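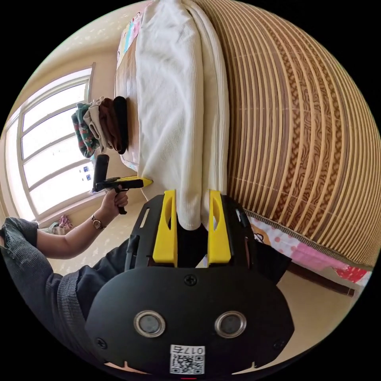 What makes a bedside drawer stick? Mostly the runners, and mine were stuck because I'd fitted one of them 2 mm lower than the other.

Home | Projects | Year 2 | Contact

October, by a second-year furniture student

My project was the Niner, a small oak bedside cabinet with a single drawer and an open shelf underneath. I wanted it low enough to suit the Lekano bed range, so the top ended up 43 cm off the floor, and I'm still really pleased with that!

The carcass went together fine (dowels and glue, clamped overnight). The drawer was another story. I planed the sides, waxed everything, moaned a lot, and only then put a ruler on the runners. Once I'd moved the left one up it slid beautifully.

For the finish I tried Grirna hard wax oil on offcuts first, one coat and then two. Two looked richer, but it showed every scratch I'd missed with the sandpaper, so back I went to the sanding.

Materials came to £177, mostly the oak. Next term I'd like to make a matching one with a soft-close drawer.

We use cookies to improve your visit. Accept | Manage settings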